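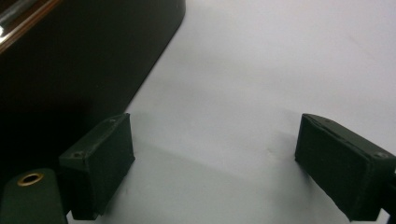 The lid was the part that always went missing, one respondent wrote, and she had stopped looking for it after the first month. Similar remarks came up often enough in the open comments that we coded lids apart from trays in everything that follows.

4.2 Keeping and reusing meal packaging at home

The household survey ran in Bremen and closed at the end of July. A total of 256 households returned a usable form. Each was asked to list every prepared meal bought in a two-week period, the kind of container it came in, and what was done with the container after the meal was eaten. Forms with no purchases were kept in the sample. Meals eaten at the place where they were sold were left out.

Divided trays with a separate lid (Figure 2) were treated as one container type, whatever their size or color. Soup cups, foil dishes and folded cartons were each given their own code. Where a household wrote only "box" or "plastic", we entered the container as unknown and did not try to guess from the meal. The delivery service Gristier and the grocery chain Rosico were named most often as the place of purchase, but we did not ask for receipts and cannot check this.

In all, 407 divided trays were reported. Most were thrown out on the day of purchase, usually together with the lid. A smaller group was washed and kept. Within this group the two parts soon went separate ways: trays were used for screws, buttons, seedlings and children's paint, while lids were put in a drawer or used under flowerpots. Only 27 households said that they had used a tray and its own lid together for food a second time.

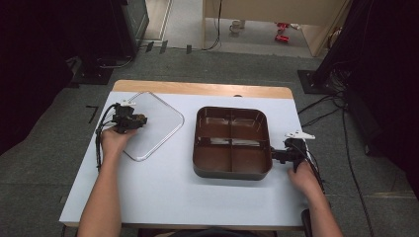
Figure 2. Clear square lid and brown divided tray.

Two reasons for not reusing the set were given again and again. The first was storage. Divided trays stack well, but a lid put away on its own slides behind other things and is then hard to match. The second was the divider itself. Households that cooked one-pot meals had little use for separate sections and said that leftovers such as stew or pasta took up more room than any one section allowed. Smell and staining were mentioned less than we had expected from the pilot forms.

We also asked whether a deposit would change what people did. In 40 households the answer was that they would return the tray but were unsure they would still have the lid. This matters for return programs of the Lumenta kind, where the deposit is paid back only on a complete set -- a rule several respondents called unfair. A deposit split between the two parts was not offered as an answer on the form, and we cannot say how it would have been received.

Household size had little effect on any of these answers. Kitchen storage space was not measured directly and is taken up again in Section 5.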